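Saturday, March 11, 2023

Today the club had the room until five, so I stayed the whole day and my back is complaining now. We have until October for the Gedelar contest, and it sounds like a long time, but in October I said the same about March.

Our task has the name Moltura among us, after the old mill near the school. The arm must take things from a table and put them where the list says. Our target is 900 demonstrations. This morning we had 396, and in the evening 50 more. I made 30 of them myself. After lunch my hands became slow and I closed the fingers too early several times - those I deleted, although it hurt me to do it.

I also had a small disagreement with the team about the order of the objects. I wanted the soft ones first. I lost the vote, and I think they were right.

In the bus to Maldonado Street I looked again through the wrist pictures and kept one for this diary.
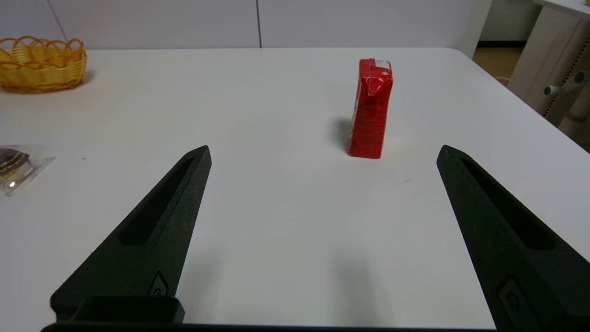 Juice box between the fingertips, gripper open. Yellow basket at the back.

The box stands a little to the right of the middle, and I must remember this when I check the Rolau settings on Monday. Also I have to bring my own charger and return the library book.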